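Workshop tips: building hand-held grippers that hold on to kitchen stuff

Filed under: Printed parts, Small mechanisms

I've been building hand-held grippers in the shared workshop on Pettigrew Lane since January, and I can't remember a project I've enjoyed more. You squeeze the handle, the fingers close, and you find out very fast what your design is bad at. The long-term plan is to put the same fingers on a little arm called Mudach that will one day tidy my kitchen shelf. For now the arm is a pile of brackets in a drawer and the fingers get all my attention.

These are the tips I keep repeating to people at the next bench, written down at last. Add your own in the comments, please!

Use threaded inserts from the first print

My first fingers had screws driven straight into the plastic. They were great for an evening. Then I started swapping tips every ten minutes and the holes turned to mush. Brass heat-set inserts fix this completely, and they're cheap enough to keep a jar of them on the bench.

Set the iron hot enough that the insert sinks under its own weight plus a light touch. If you find yourself leaning on it, stop and wait. Leave the last bit proud, pull the iron away, and press it flush with something flat and cold (I use the back of a steel ruler). Print a scrap block with four or five hole sizes before you commit to a whole finger. And make the hole a little deeper than the insert, so the melted plastic has somewhere to go.

Put the grip in the pad

Bare printed plastic on a smooth lid is hopeless. I tried ridges, I tried a crosshatch, I tried printing the tips in a softer filament, and all of them lost to a plain block of foam rubber glued on the end. I cut mine 20 mm long with a fresh blade and rough up the plastic with coarse sandpaper before gluing.

Pads are a consumable. They tear, they fray, they pick up crumbs. Glue the pad to a small plate and screw the plate to the finger, and changing one takes a minute. Mine look terrible and still grip beautifully, so don't replace them on looks alone — replace them when the lid starts to slide.

Practice on food containers

Everybody starts with blocks of wood. Blocks are too kind. A square plastic food box has rounded corners, a rim that sticks out, walls that bend when you squeeze and a lid that may or may not stay put. If your fingers can manage that, mugs and jars feel like a holiday. Start with the box empty, then add 700 g of dry rice and see how your pads feel about it. Do the rice test over a tray.

Grab below the rim if you can. Pads that sit half on the rim and half on the wall tend to roll, and the whole box tips with them.

Try two grippers on one box

Tadhg Brennan and I worked this out one Friday after I'd spent an hour trying to turn a container around with a single gripper. Hold it from both sides with one tool, then bring in the second to push on a corner. A light press is plenty. You get a surprising amount of control over the angle, and it's so much fun that we forgot to eat.

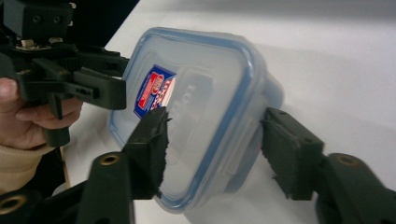 Keep the handle comfortable

A handle that feels fine for one squeeze can be miserable by the fiftieth. Round every edge your palm touches. Print the handle as its own part so you can change the size without redoing the linkage, and leave room for the thumb to rest on top. Push long sleeves back past the levers too, especially knitwear.

Check the linkage before you blame the pads

When a grip goes weak, I always suspect the foam first and it's nearly always a pivot. Hold the fingers closed and wiggle each joint. Any slop you can feel at the pivot is much bigger out at the tip. Nylon locking nuts, snug but still free to turn, have been the best change I've made all year. A drop of dry lube helps; oil goes everywhere and ends up on the foam.

Parts box

What I keep within reach: spare pads on plates, a jar of inserts, short machine screws, locking nuts, the ruler, two blades, contact glue. It all fits in an old Delar biscuit tin with 19 mm of room left under the lid, and I'm already eyeing that space for springs.

Next up is a wrist joint, which Tadhg has named Ninumcombe for reasons he won't share. I'll post the files once it stops jamming.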